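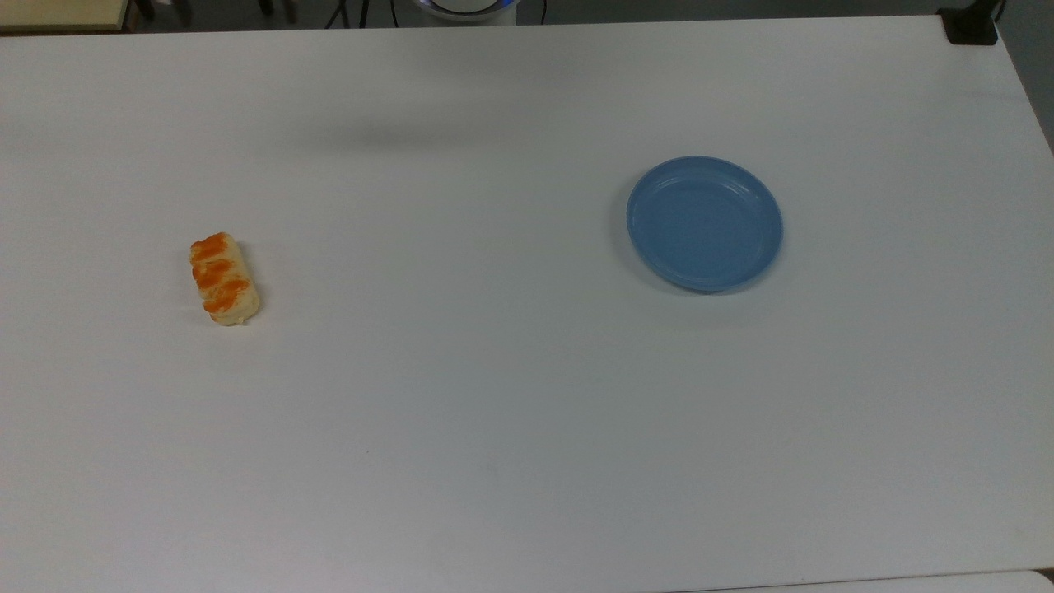
Student Projects / Food Service and Hospitality

Plate Color and How People Judge a Small Pastry
Project report by Imke Rothe, Amarachi Ogunleye and Cúc Tô
Course instructor: Lụa Hồ
15 December 2021

Background

Our group wanted to know if the color of a plate changes what people say about the food on it. The question came from the Misness cafe on campus, where two of us work. The cafe was about to replace its white plates and the manager, Nghĩa Phùng, asked if we had an opinion on color. We did not, so we made it our project.

Food and plates

We needed one item that could be served the same way each time. We tried a plain bun first, but tasters had very little to say about it. We changed to a small long roll with orange stripes running diagonally across the top. The stripes are heaviest on the upper and middle part and the bottom end stays mostly plain dough, so it also matters which way the roll is turned. We served it with the striped end away from the taster.

The plates were blue plastic and white plastic, both round and shallow, bought from Dodel. Plastic was a budget decision. A ceramic plate would be closer to what the cafe uses, and this should be kept in mind when reading the results.

All sessions used a white table. On the white table the blue plate stands out clearly and its rim is easy to see. The white plate does not, and several tasters set their cup down on its edge.

Method

We had 42 tasters, all students or staff. Each one came in twice, with at least a day between visits, and got the same kind of roll on a different plate each time. Half started with blue. They filled in a short form before eating (how fresh does it look, how sweet do you expect it to be) and again after eating (how sweet was it, would you buy it). We did not tell them the project was about plates.

Amarachi ran the sessions, Cúc handled the forms and Imke did the tables and charts. Rolls came from the Benkirane bakery on the morning of each session. Leftovers were not used the next day.

Results

Before eating, tasters rated the roll as fresher looking on the blue plate. The comments went the same way. The word "bright" came up often for blue and seldom for white. Expected sweetness was also a little higher on blue.

After eating, the difference in sweetness was gone. Answers on buying the roll were split and we do not see a pattern in them.

Problems

The stripes were not the same on every roll. Some had wide bands and some had thin ones, and we only started sorting them after the second session. The room has a window on one side, so afternoon sessions had stronger shadows on the table than morning ones. We should have closed the blinds.

Two forms were returned without a plate code and were left out.

What we would change

We would use ceramic plates and add a third color. We would also test a second food with no orange on it, to check if the effect comes from blue and orange being side by side. Lụa Hồ has suggested that next year's group take this up in April, when the room is free for longer.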